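# Four months with the Flareck folding travel crate (car trips, ferries and one very long border line)
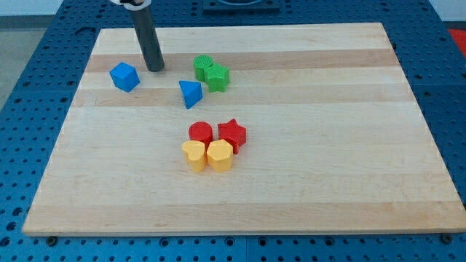
**Road Trip Gear**

So I finally caved and bought the Flareck, the collapsible crate that everybody on the meet-up thread kept going on about when we were planning the drive. I'd been using an old duffel bag for the tools, the spare fluids and the snacks, and after the last trip, when a bottle of coolant leaked all over my clean socks, I was ready to spend some money.

Mine is the 52 liter one. It comes flat, you pull the sides up and they click, and then you drop the floor panel in. First time took me ages because I had the floor upside down (the little tabs go DOWN, the leaflet is no help whatsoever). Now I can do it in the dark at a rest stop, and I have.

I've had it on two long drives since then. The first was in July, down through three countries with the back seats folded and far too much stuff. We were held up at one crossing for most of a morning while they worked out whether my paperwork was the right paperwork. They wanted the trunk emptied, so out came everything onto the asphalt, and I have to say this is where the crate earned its keep! One lift and all the small junk was out, one lift and it was back in. The guy behind us had everything in shopping bags and I felt for him.

The handles are good. Wide, a bit rubbery, no digging into your fingers even when it's loaded with a jack and a gallon of oil. My friend Widad Smadi has the Raudsepp crate, and hers is stiffer and looks a lot nicer, but the handles are thin straps and she ends up hugging it against her chest to get it up the stairs. We swapped for one leg of the trip and she didn't want to swap back.

Now the bad stuff. The lid is useless. It sort of rests on top and the two clips pop off if you look at them funny, and on a twisty road mine ended up under the passenger seat. I've stopped bringing it. Also the bottom slides around on a bare trunk floor like it's on ice, so I cut up a piece of old yoga mat and stuck it underneath – problem solved, but at this price I shouldn't be doing crafts.

It's not waterproof either, whatever the listing hints at. On the ferry I left it on the car deck next to a puddle and the bottom corner let water in. Not a disaster, just soggy maps. (Yes, I still carry paper maps. The phone had no signal for half of day one and who was laughing then?)

Cleaning is easy enough, I hose it out and leave it open on the balcony. One of the side hinges has started to turn white where it bends, so I'm keeping an eye on that. Flareck's support answered my email in a couple of days and said they'd send a new side panel if it cracks, so points for that.

Would I buy it again? Yeah, I think so, on sale. If you do short trips and mostly carry groceries, get something cheaper. If you're the person who always ends up hauling everybody else's tools to the meet, get the Flareck and throw the lid in a closet. Four stars from me, and if anyone has found a lid that fits and stays on, please post the link in the comments.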